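Progress report for the second period of the grant
Community meal and cooking program, Tusley and Curkgate
Prepared by Teresa Bettencourt, program coordinator
For the attention of Mr. Bernardo Carrilho, Mendes Fund

1. General situation

In this period the program continued at both sites. The Tusley kitchen was open in all the planned weeks. The Curkgate kitchen was closed for two weeks in March because of the repair of the hot water system, and we moved the lunches to Tusley for that time. Most of the Curkgate guests came with us on the bus, but a few older guests did not make the trip, and we delivered meals to their homes.

At the end of the period we had 72 registered households. In the last report I wrote that growth at Curkgate was slow. It is better now. The main reason, in my opinion, is that the local school agreed to put our sheet in the bags of the younger children, so the parents read it at home.

2. Cooking classes

We planned 14 classes and we gave all of them, although two were given later than the plan said. The subjects were the same as in the first period: soups, dry beans, cheap cuts of meat, bread without a machine, and how to keep cooked food safely. The class about beans was the most asked for and we repeated it.

One difficulty is the level of the participants. Some of them have cooked for a family for thirty years and others have never boiled rice. In the beginning we put everybody together, and the experienced ones became bored. From April we divide the group for the first hour and join it again for the meal. Participants said they prefer this, but it requires a second teacher, and this cost was not in the original budget (see point 5).

The written recipes were also a problem. Our first recipe sheets were too long and used measures in grams, and many homes do not have a scale. We wrote them again with cups and spoons. Five of these new sheets are ready and the others will follow in the next period.

3. Tableware and small equipment

The Fund asked for more detail on this line. We buy steel plates and bowls when we can, because the cheap ceramic ones were breaking in the dishwasher at Tusley. Steel costs more at the first purchase, but we have not replaced any since. For drinks we keep plastic cups, which are light for the children to carry. The folding tables stay with the program also after the end of the grant, as agreed.
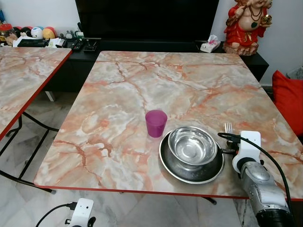
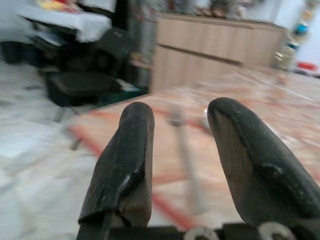
Steel bowl and plate with a plastic cup on a folding table (first photo).

We still need serving spoons with long handles and two large pots with lids. The supplier, Ladine, offered us a reduced price if we order before the summer, and I ask for your permission to use the money left from the transport line for this purchase.

4. Food supply

Vegetables came regularly. Bread was less regular — the bakery that gave us its unsold bread changed its hours, and now the pick-up must be made before 7 in the morning. Our driver accepted this, but we do not yet have a replacement for him when he is sick. Milk and eggs we buy ourselves. The price of eggs went up during the period and we used fewer of them in the menu, mostly by changing the Curkgate breakfast to oatmeal.

We threw away less food than before. We now cook the rice in two parts, the second only when we see how many people are in the line.

5. Budget

Spending is nearly on plan. Three lines need your attention:

Teachers: over the plan, for the reason given in point 2.
Transport: under the plan. The van was not rented in the weeks when the bus was enough.
Printing: under the plan, but it will be used when the remaining recipe sheets are ready.

The full table with receipts was sent separately to your office. One receipt from the Curkgate repair is missing, and I have asked the plumber for a copy.

6. Next period

We will finish the recipe sheets, find a second person for the morning pick-up and start the evening class at Curkgate, which was requested by parents who work during the day. We would also like to ask the participants, in a short conversation and not on paper, what they cook at home now that they did not cook before. I think this will tell us more than the attendance list.

Please send me your answer about the pots when it is possible, so that I can confirm the order with Ladine.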